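Budgeting for a kitchen robot arm: tips before you buy

The price on the box is only part of it. We spent $335 on extras for our arm before it did a single useful job, and most of that could have been planned for.

Measure the bench first. Write down the depth from the wall to the front edge, then the height under the cupboards. An arm that fits folded may still hit a cupboard door when it lifts. Allow 90 cm of clear bench if you can spare it, and check the cord reaches a power point without crossing the sink.

Try the layout in software before you pay a deposit. Elledix and Hindport both let you set up a bench on screen and put the gripper to work with ordinary utensils. Pick the stone or laminate closest to your own, and add the things you normally leave lying about.
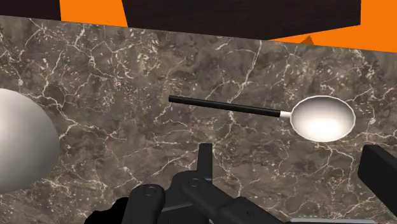
Simulated bench test: gripper and long-handled spoon on dark veined marble.

Start with one spoon. Thin handles lying flat on a hard surface are a fair test of any gripper, and shiny metal on patterned stone is a fair test of its camera. If the seller's demo only ever shows a sponge or a foam block, ask for a spoon.

Price the fingertips. They wear out. Ó Briain sells a set of two for its small gripper, and we keep a spare set in the drawer. Ask whether they can go in the dishwasher — ours can't.

Put these in the budget as well:
Mounting plate or clamp
Spare fingertips
Wipe-down cover for the joints
Surge protector
Delivery, and return freight if it doesn't suit

Be careful with clamps on stone. Use a rubber pad on both faces and don't tighten near a sink cutout.

Cleaning takes time too. Flour gets into open joints, so we allow 9 minutes after baking with a dry brush and a barely damp cloth. Clindness wipes left no streaks on the black parts, but test any cleaner on a hidden spot first.

If money is tight, buy the arm in September and leave the second gripper until you know which jobs you'll really use it for. Keep the carton until the return period is over.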